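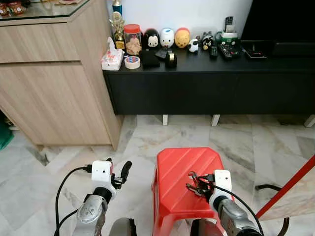
Truvine at home: both arms out, stool between them.

We are looking for people to help us finish a two-armed robot that we are building in a family living room in Dorum. The job we want it to do is a small one: pick up a bunch of keys and hang it on a hook. The arms and grippers are fitted. Most of what remains is cable routing, gripper adjustment and a great deal of repeat testing. 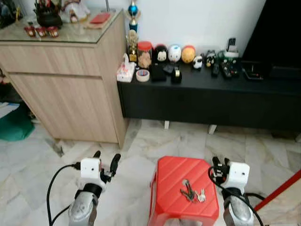

TRUVINE BUILD TEAM, Dorum Home Robotics Club

Sessions start at 6.30 pm and there will be nine of them, beginning in July. You need to be 18 or over and able to come to at least half. No experience of robots is needed, but we would like one person who can solder and one who writes some Python. Places are unpaid. We cover bus fares, and Stavros Xenos cooks.
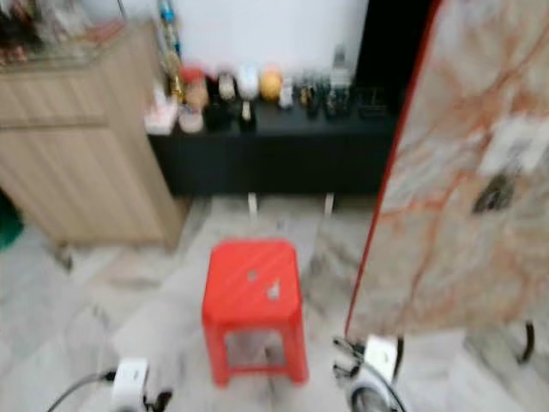 Testers work in pairs. One sits at the laptop with the stop button and the other resets the keys and fills in the log sheet. Every run is written up, including the ones we abandon. The floor is tiled and the robot works low down, with the grippers either side of a plastic stool, so bring something to kneel on if your knees are bad. Please tie back long hair and leave loose scarves in the hall.
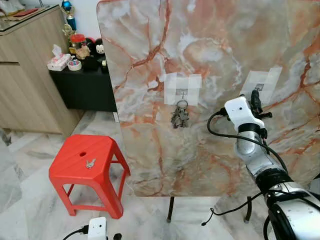 Sulastri Pattinasarany asked whether people could join for the software alone and work from their own homes. Yes, after two sessions in the room. We found that code written by someone who had never reset the keys took longer to put right.

To apply, send a few lines about yourself to Ourania Theodorakopoulos through the club contact page, quoting reference 1855. Say which evenings you can't do.

Related
Wanted: bench vice, any condition
Cable clips for moving joints: notes by Vangelis Sarantis
Ferkura workshop opening hours
Log sheet for testers (printable)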